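Appearance Goals and Performance Goals in Beginner Core Training
Project Report, Department of Exercise Studies, Brandes College
Submitted by Pascal Hinrichs and Timo Ostermann

1. Background

People who join a fitness center for the first time are usually asked what they hope to achieve. At the Bavov training center, where both authors completed their practical placement, the intake form offers a short list of goals, and the most frequently chosen one is "a flatter or more visible stomach." Staff at the center have long held the view that members who choose this goal stop training earlier than members who choose a goal related to strength or daily function. The view had never been checked against attendance records.

The present project was set up to examine it. The authors asked whether the type of goal a beginner works toward is connected with how regularly that person trains, and with how the person speaks about the training after several months. The project does not deal with changes in body weight or body fat. The department's guidelines for student projects do not permit body composition measurements without a medical partner, and none was available.

2. Research Questions

The project was guided by two questions. First, do beginners who are given a performance goal for core training attend more regularly than beginners who are given an appearance goal? Second, how do participants in each group describe their own progress when asked in an open interview?

A third question, on whether activity outside the training center changes during the program, was added at the suggestion of the center's management. It was treated as secondary and was studied only through self-report.

3. Participants and Setting

The project began with 54 participants, all of whom had joined the Bavov center within the previous month and had no regular training experience. They were assigned by lot to two groups of equal size. Both groups followed the same written program, used the same room, and were supervised by the same instructors. Participants signed a consent form and were told that the project concerned training habits. The full purpose was explained at the end.

The program ran for 18 weeks. Each participant was invited to attend three supervised sessions per week and was free to train at other times. Five participants withdrew before the end. Two of them moved away, one changed to a different center, and two gave no reason. Their records up to the date of withdrawal were kept in the data set with their permission.

4. Training Program

The program was taken from the center's beginner plan, known in-house as Tolutico, and was changed only slightly. It consists of a short warm-up on a rowing machine or bicycle, followed by a core block and a general strength block. The core block includes front planks, side planks, dead bugs, and a standing cable press. The general block includes a squat, a row, and a push-up variation chosen by the instructor according to ability.

The difference between the groups lay in the goal sheet. The appearance group received a sheet on which they described how they wished their midsection to look and reviewed it with an instructor every three weeks. The performance group received a sheet on which they recorded plank times and cable press loads and reviewed it on the same schedule. Instructors were given a script for these reviews so that both groups would receive a similar amount of attention.

The instructors did not always keep to the script. One of them reported that participants in the appearance group often asked how long they could hold a plank compared with others, and she answered because it seemed unkind to refuse. The authors decided to leave these cases in the data and to mention them among the limitations.

5. Data Collection

Attendance was recorded in Plullex, the scheduling program used at the center's front desk. Participants scanned their membership card on arrival. After each session, they filled in a short entry on effort, mood, and any discomfort. The same form could be used from home to report physical activity outside the center. By the end of the program, 3,470 entries had been collected from both sources.

Home entries were sorted into walking, cycling, sports, garden work, and household work. The last category caused the most discussion. Some participants entered every small task, while others entered nothing below a full spring cleaning. After the third week, the authors handed out a one-page guide asking participants to report household work only if it involved standing, bending, or pushing over a longer period, such as washing windows, moving furniture, or mopping.

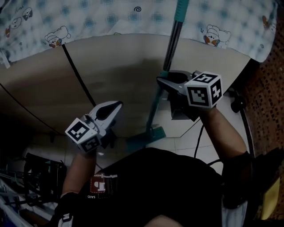
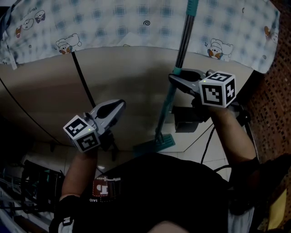

Household work: mop and tiled floor.

The guide reduced the number of very short entries, although differences between individual participants remained large. For this reason, household work was analyzed only within each person over time, and no comparison between the groups was made on this point.

Interviews were held in the last two weeks of the program. All participants who were still enrolled were invited. Most interviews took place in the small office beside the training room and were recorded and typed up by the authors. Each transcript was read separately by both authors, who marked passages on progress, motivation, frustration, and comparison with other people. Disagreements were settled by discussion with the course supervisor.

6. Results

6.1 Attendance

In the first six weeks there was no clear difference between the groups. Both attended well, and most participants came to nearly all of the supervised sessions. From the seventh week onward, attendance in the appearance group became less even. Participants in this group were more likely to miss a full week and then return. The performance group declined as well, but more gradually, and full missed weeks were uncommon.

Over the entire program, the performance group attended more supervised sessions than the appearance group. The difference was moderate. A small number of very regular participants in the appearance group attended more often than anyone in the performance group, and the average for the group would have been noticeably lower without them.

6.2 Interviews

Participants in the performance group tended to describe progress in terms of specific sessions. They remembered the day on which they first held a side plank for the full time, and several could state their cable press load without looking at the sheet. Setbacks were described as temporary and were often connected with sleep, illness, or work.

Participants in the appearance group described progress in more general terms and more often with reference to other people. Several mentioned pictures of actors or athletes. Some expressed irritation with the program itself. One participant stated that he had "done everything on the sheet and still looked the same in the mirror." Another said that she felt stronger when carrying her child up the stairs but had not written this down because the sheet did not ask for it.

Frustration was strongest around the third goal review, in the ninth week. This matches the period in which attendance in the group became uneven. The interviews do not show which of the two came first.

6.3 Activity Outside the Center

Walking was the most frequently reported activity in both groups and increased slightly in the spring, when the weather improved. Household and garden work showed no stable pattern. A few participants reported that bending and lifting at home had become easier, and two said that they had started to pay attention to their posture during such tasks. The entries do not allow a statement on whether total daily activity rose.

7. Discussion

The results give limited support to the view held by staff at the center. Beginners who worked toward a performance goal trained more regularly, particularly in the second half of the program. A likely explanation is that plank times and loads change quickly in the first months of training, so that nearly every review had something to show. Visible changes at the waist depend strongly on diet and starting point and may not appear within 18 weeks at all.

It should be noted that participants were assigned their goal. A person who arrives with a strong personal wish to change his or her appearance may respond differently from one who is handed a sheet. The authors consider this the most important limitation of the project. Further limitations are the departures from the review script, the uneven quality of the home entries, and the fact that all participants came from a single center.

8. Recommendations

The authors recommend that the Bavov center keep appearance goals on its intake form but add at least one measurable training goal for every new member. The goal reviews should be continued, with an additional review between the sixth and ninth weeks. Instructors should be allowed to discuss strength results with all members, whatever goal has been chosen.

For future student projects, it is recommended that participants choose their own goals and that home activity be recorded for selected weeks only. The entry form in Plullex should be tested with a small group before use. The goal sheets, the household activity guide, and the interview questions are kept in the department office and may be requested by later project groups.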